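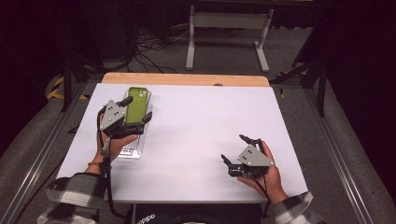
Arnine Phelan
Demonstration Coordinator, Gulovell

Section 5: Phone and holder demonstration (open day)

1. Set the clear holder on the left part of the white board.
2. Take one hand-held gripper in each hand. Run both cables off the near edge of the board.
3. Close the left gripper on the sides of the phone. Keep the right gripper empty, jaws open.
4. Lift the phone clear of the holder, then lower it back in.

Note: Each visitor gets 80 seconds at the table.

Caution: Keep visitors behind the yellow-and-black tape. Don't squeeze hard over the camera lenses.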